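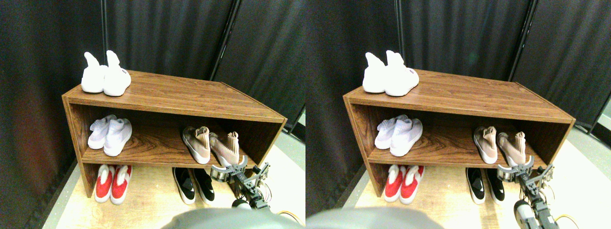 **Demonstration teaching**, also called *teaching by showing*, is a family of methods for getting a robot to perform a task without writing out the task as a program. A person performs the job through the robot, the robot's movements are recorded, and the recordings are used to make the robot do something similar later, with results that range from useful to educational. The jobs chosen are mostly ones a ten-year-old would do badly on purpose. Shoe tidying is a favorite: a low wooden rack, a pair of white sneakers on the top board, more pairs on the shelf and the floor below, and an open gripper in front of the beige ones. Soft knit uppers bend when squeezed, collars fold over, and a left shoe is of little value without its right, all of which makes footwear a harder subject than the wooden blocks that filled earlier work.

## Methods

### Teaching by hand

In hand teaching (*kinesthetic teaching* in the literature), the operator takes hold of the arm and moves it through the task while the joints are left slack. The joint angles are logged along the way. The method needs no extra hardware and can be learned in minutes. Its main drawback is that the operator stands where the cameras are trying to look, so the robot's record of a well-placed shoe may consist largely of somebody's elbow. Arms with stiff gearing also resist being led, and long sessions are felt in the shoulder.

### Remote control

In remote control, or *teleoperation*, the operator stays clear of the workspace and drives the arm from a distance. Common input devices are:

- a **leader arm**, a copy of the working arm that the operator moves and the working arm follows
- a hand-held controller tracked in space
- a glove
- a gamepad, usually as a last resort

Leader arms are popular with beginners, who tend to grasp the idea before the manual has been found. The operator feels little or nothing of what the gripper feels, however, and learns to judge contact by eye. The Ploltura handbook, a short guide for operators that circulates mainly as a photocopy, calls this "driving with mittens on" and devotes four pages to picking things up by the heel.

## Recording

A single run of the task, start to finish, is called an *episode*. A typical episode stores the camera views, the joint positions, the gripper opening and the commands sent by the operator, all stamped against a common clock. Two side-by-side camera views are often kept so that depth can be worked out from the difference between them.

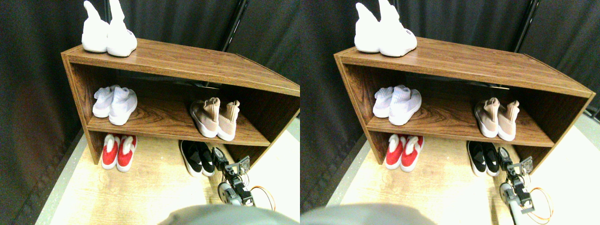 Clocks are the usual source of grief. If the video lags behind the joint readings, the robot learns to close its fingers slightly after the moment has passed — a fault that looks like hesitation and has more than once been admired as caution.

Between episodes the objects are put back by hand, in new positions. This is called *resetting* and takes up a large share of any session. It is rarely mentioned in published accounts, where the shoes appear to return to the floor by themselves.

## The Mendby sessions

A small but often repeated study was carried out in Mendby by Yaroslav Vasylenko and Vira Mykhailiuk, who wanted to know how much the choice of operator mattered. Two sets of 400 episodes were recorded on the same shoe-sorting task. The first set was driven by a single practiced operator, the second by 10 people of mixed ability, one of whom had asked for a left-handed controller and been given a right-handed one turned around.

The robot trained on the single operator was quicker and neater, and was at a loss whenever a shoe lay in a position the operator had never left it in. The robot trained on the mixed group was slower and fumbled more, but it also recovered from its fumbles, having seen a great many. Mykhailiuk later removed the 300 episodes she considered worst from the second set and trained again. Performance fell. Vasylenko's written comment on this result was "Put them back."

The study has been criticized for using one room and one rack. A repeat in Bornis, using boots, was abandoned in December over a disagreement about laces.

## Quality of demonstrations

There is no settled measure of a good demonstration. Smoothness is easy to compute and is often used, although a smooth motion toward the wrong shelf scores very well. Other groups rate episodes by length, by whether the task was finished, or by asking a second person to watch the recording, a duty that is not competed for.

The *Hnatiuk rule*, named after the workshop where it was first pinned to a door, advises operators to stop for the day after the second time they talk to the gripper. Its basis is informal. Most sites follow it.

## See also

- Imitation learning
- Leader arm
- Resetting (robotics)
- Shoe rack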